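About Burkmont

Burkmont is a small evening school of languages above a shoe repairer's in Flalitz. We teach adults who have decided, usually after a holiday or a wedding, that pointing is no longer enough. We have been doing this long enough to have opinions, and some of them are below.

How we started

The school began as a conversation group that met in the back of a café and was asked, very politely, to buy more coffee or leave. We left. The upstairs rooms in Flalitz came with a sloping floor, a view of the bus station and a landlord who thought a language school would be quiet. He has since heard our beginners practising the rolled R and has adjusted his expectations.

There are now 2 classrooms, a kitchen and a landing that we call the library when parents of prospective students come round. It holds 1129 books, a good many of them detective novels. Detective novels are excellent for learners. People in them ask short, clear questions, and if you miss an adverb there is still a body.

What we teach

Italian, Spanish, Portuguese and German, from first words up to the level where you can complain about a hotel bill and get some of it back. We tried Finnish for one winter. We remain fond of Finnish.

Classes never go above 15. At 16 the person at the back stops speaking and starts nodding, and a nodding student can go undetected for a whole year. We know this from experience, having once awarded one a certificate.

Each course runs from October to early summer, one evening a week, two hours with a break in the middle. The break is supposed to last ten minutes. It is conducted in the language you are learning, so it's either very lively or very peaceful, depending on the level.
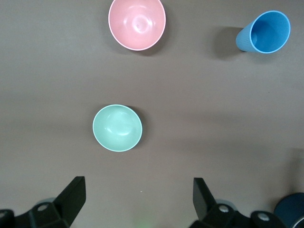

Homework is set every week and done by about half the class, most of it on the bus. We don't tell anyone off. You are adults, you have paid, and you have presumably had a long day. We will, however, ask you to read your answers aloud.

The Lencho method

People ring up to ask what method we use, so we gave it a name. Lencho is the village where one of our first teachers spent a summer unable to buy stamps. She had a degree in the language and could discuss the novel in some depth. What she couldn't do was get to the front of a queue.

Everything in our beginners' course has to pass the Lencho test: would it have got her the stamps? Greetings, numbers, prices, "excuse me, I was next" and "no, the other one" all come in the first month. The subjunctive comes later, when you have somewhere to put it. Grammar purists tend to leave us around week three and come back in the spring.

Our teachers

All of them grew up speaking the language they teach, and all have a teaching qualification. They are paid for preparation time as well as for the lesson, an arrangement other schools keep telling us is unusual. They choose their own textbooks. In return we ask them to use the photocopier gently and to stop hiding the good board pens.

Berkotetti

Berkotetti is our reading club for anyone past the intermediate stage. The name came from a misprint in an old enrolment form and was too much trouble to correct. Members read one short book a term and meet to talk about it, or about the ending of it, or about whether anyone reached the ending. New members are welcome at any point. You don't have to have been a student here, though you may be asked to explain the name to visitors.

Some practical things

We had 166 students enrolled in January 2019, our largest number so far, and the evening Spanish class for beginners now has a waiting list. If you would like to be on it, write to us through the contact page and say which evenings you can't do. Everyone tells us which evenings they can do, and it is never the same as the opposite.

We don't have a lift. The stairs are steep and turn twice, so please let us know if they would be a problem and we'll book the ground-floor room next door for your class. The front bell works if you press it hard and to the left.

Placement interviews are free, take a quarter of an hour and are held in the kitchen. Tea is provided. You will be asked whether you take milk, and that is the first question of the interview.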